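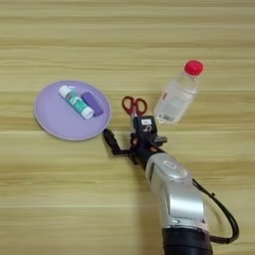
Segmentation merges adjacent objects and planner holds stale poses after a placement

Undcombe Systems Group
Posted Aug 19, 2020
3 shares

Our group maintains the tabletop sorting software for a single-arm station. We request guidance on two faults that we believe are related, although we have not been able to prove it.

The software is arranged in the usual manner. A color and depth camera looks down at the table. A segmentation node produces object masks, a pose node fits a simple shape to each mask, and a tracker assigns each shape an identifier and passes it to the planning scene. The task planner reads the planning scene, selects an object, requests a grasp, and requests a path to the target, which in this work is a shallow plate. The objects are ordinary desk items: a glue stick, a block, scissors, and a clear bottle. The executive that sequences these steps is called Eldale and was written within our organization. The motion planning and the low-level arm control are supplied and are not under our control beyond their parameters.

The first fault is in segmentation. When two items lie very close together, the node will at times return one mask for both of them. The pose node then fits one shape to the combined mask, and the grasp is planned for the middle of that shape, where there may be nothing to hold. We reviewed the log from 358 runs and found that 104 of them contained at least one merged mask.

The second fault is in the planning scene. After an object is released on the plate, the planner occasionally continues to treat it as being attached to the gripper, or it retains the old pose on the table as an obstacle. The next path is then either refused or takes a very long way around. The tracker is configured to drop any object that has not been seen for 500 milliseconds. We had assumed that this would be enough to remove the old pose.

The following measures have already been tried:

- A lower merge threshold in the segmentation node. The merged masks became less frequent, but the scissors were then divided into handles and blades, and the planner regarded them as separate objects.
- A longer tracker timeout. The scene became more stable while the arm was moving, but the old poses remained for longer.
- A full reset of the planning scene after each placement. This clears the stale poses. It also discards the identifiers, and Eldale then attempts to sort items that have already been placed.

We would be grateful for advice on whether the order of work should be changed in the planner, or whether the fault must be corrected in perception first. We would prefer to avoid retraining the segmentation model before the next internal review in October.

Jeon Integration Desk
12 found this helpful

The two faults should be treated separately. They appear together in your logs for the reason that both depend on when the camera view is accepted as valid, but the corrections are in different places.

The second fault is the simpler one. A timeout is not a suitable way to remove a placed object. The tracker cannot distinguish an object that has gone from an object that the arm is covering, and with your present settings both are handled in the same manner. The executive, on the other hand, knows exactly when it commanded a release. The attachment state should therefore be owned by the executive and by no other node. We recommend the following sequence for every placement:

1. Command the gripper to open, and wait for the reported finger position.
2. Detach the object in the planning scene, and write its expected pose on the plate under the same identifier.
3. Mark that pose as unconfirmed.
4. Retreat along a short straight line, with collision between the gripper and that one object permitted.
5. Move to a pose outside the camera view, or as near to it as the cell permits.
6. Request a fresh image, match the result against the expected pose, and either confirm it or raise a fault.

Step 4 is frequently omitted. If collision checking is restored before the fingers have cleared the object, the planner will report that the start state is in collision and will refuse the path. From your description, some of your refused paths may have this cause and may have nothing to do with stale poses. The planner log will state which body pair was in contact, and it would be worth reading it before any parameter is changed.

For step 6, please compare the time stamp of the image with the time at which the retreat ended. We have seen several installations in which the matching node read the last image in the queue, and that image had been taken while the hand was still over the target. A queue length of one and a check that the stamp is later than the end of the motion will remove this problem. We also allow a settling period of 100 milliseconds after the arm stops.

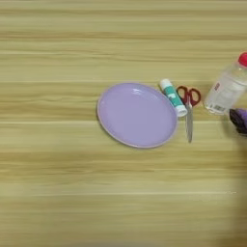
Merged masks are best handled by giving the planner a way to doubt what it receives. The pose node should publish a fit error with every shape, and any mask with a poor fit should be labeled as a group. A group may not be grasped. It may only be inspected again or separated. A glue stick with its white cap lying nearly against the loop of a pair of red-handled scissors is a good test of this rule. The tube is straight, the scissors have open loops at one end and a narrow point at the other, and no single box or cylinder will fit both. A fixed limit on the fit error should identify such a pair without any change to the model. The same layout also suggests an order of work: the clear bottle has a wider gap of bare wood beside it, so it can be approached while the doubtful pair is left alone. We would rank the candidates by clearance first and by distance to the target second.

With regard to the scissors being divided, the merge threshold should be returned to its original value. A split object is harder to repair downstream than a merged one. If both parts are reported with good fits, nothing in the data tells the planner that they belong together.

Comments (2)

Undcombe Systems Group: Thank you. The planner log confirms that a share of the refused paths were start-state collisions between a finger and the released object. We had not been permitting contact during the retreat. Please advise whether the clearance ranking should be computed once for each run or after every placement.

Jeon Integration Desk: After every placement, and from the confirmed image only.

Mekport Applications
5 found this helpful

We agree with the sequence given above and wish to add some remarks on the bottle, which the original post mentions only in passing.

Transparent plastic is a well-known difficulty for depth cameras. The depth values on the body of a clear bottle are often missing, or they belong to the table behind it. If your pose node fits its shape to depth alone, the resulting shape may be too short or may sit below the table surface. The segmentation mask from the color image is normally of better quality. An opaque cap can be used as an anchor: fit the cap first, take the long axis from the mask, and extend the body from the cap along that axis for the known length. A printed label on the side will usually return some depth as well and can serve as a second check. We would not rely on the label by itself, as it may be turned toward the table.

Glossy surfaces call for similar care. A bright spot on the inside of a plate can be returned as a small region of its own, and a planner that avoids occupied regions will then decline to use that part of the plate. Before the first placement, we fit an ellipse to the rim and fill the interior by rule. The rim is treated as a low obstacle and the interior as free. After that point, the interior should be considered occupied only where a confirmed object is recorded.

We would also ask how the cell decides that the plate has space. If Eldale uses the plate center as the target for every item, the second item will be placed against the first, and the merged masks will reappear at the destination. A simple grid of target positions inside the ellipse is sufficient. Long items should be assigned first, with their axes parallel. Two items placed side by side at the same angle leave more usable room than two items that cross.

On the matter of the stale poses, a full reset may be retained as a recovery action, provided that the table of identifiers is saved beforehand and restored by matching. It should not be part of normal operation.

Comments (1)

Undcombe Systems Group: The target was indeed the center of the plate for every item. We will introduce the grid and report the outcome in this thread.

Bench Operator 2
0 found this helpful

Increase the tracker timeout and space the items farther apart before starting. That fixed it on our cell.

Comments (2)

Jeon Integration Desk: The original post states that a longer timeout has been tried and that the old poses remained for longer. Wider spacing will conceal the merged masks without correcting them.

Bench Operator 2: Noted. Our cell handles only boxes.

Undcombe Systems Group
Follow-up by original poster

The release sequence has been implemented in Eldale, including the permitted contact during retreat and the check on the image time stamp. The tracker no longer has authority to remove any object that the executive has placed. The group label is in place, with the fit limit stored in the station configuration so that it can be adjusted without a new build.

One item remains open. When every remaining candidate on the table carries the group label, the planner has no permitted action and the run ends. A separating push has been suggested within our organization, but we have no collision model for a push with the fingers closed, and scissors may turn in an unexpected direction when pushed at the loops. If any member has a working parameter set for pushing thin objects on a smooth tabletop, we would be glad to receive it.

8 comments in this thread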